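May 2021, notebook, tulip task

Hand-guided demos again today, in place of the remote sticks. Sidra Magsi thinks the arm learns more when you hold it by the wrist and walk it through. I'm not convinced. We have 19 demos by hand so far and 500 by remote control from April, and the 500 are not obviously better or worse, only longer. Nobody has compared them on the same flowers, so any opinion at this bench is a guess, mine included.

What bothers me about guiding by hand is that I look at the tulip with my own eyes while I push. The arm only gets what its wrist view gives it. If I nudge left because I can see a leaf coming round from the side, and the wrist view has nothing of that leaf, I have taught it to nudge left for no reason. The Dalix write-up skips over this. Their demo used a bare rod in a block, and a rod has no leaves.

Wrist view with the pink one standing in the glass vase and the small blooms lying on the table:
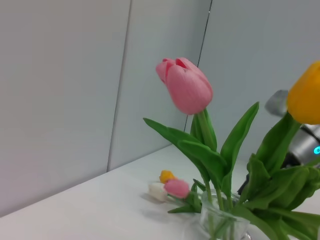 Points to sort out before the next batch

1. Leaves. The broad one to the left of the stem arches over and the narrow one goes up to the right. Any approach from the side meets one or the other. I would come in from higher up and accept a worse grip. Sidra disagrees.

2. Clear glass. I don't trust the Kioko depth numbers near the rim. Try one run with paper round the vase and see if the numbers settle.

3. White table, pale wall. Very kind to the software. The Sketari people will want this on a cluttered bench, and I'd like to know how bad it gets before we promise them anything.

4. Small blooms. Do they count as part of the task? The task sheet says "pick the tulip". Which? If whoever is guiding has to decide, two people will decide differently and the demos will pull against each other.

5. Grip force. Gerkard setting left at 822 all morning, tried 1,070 after lunch. I can't feel the difference through the wrist when I'm the one pushing, so hand guiding tells us nothing here. Remote might.

Sidra to rewrite the task sheet. I'll do the paper test, then ten by hand and ten by remote on one flower, same person for both. Until then please stop saying in meetings that hand guiding works.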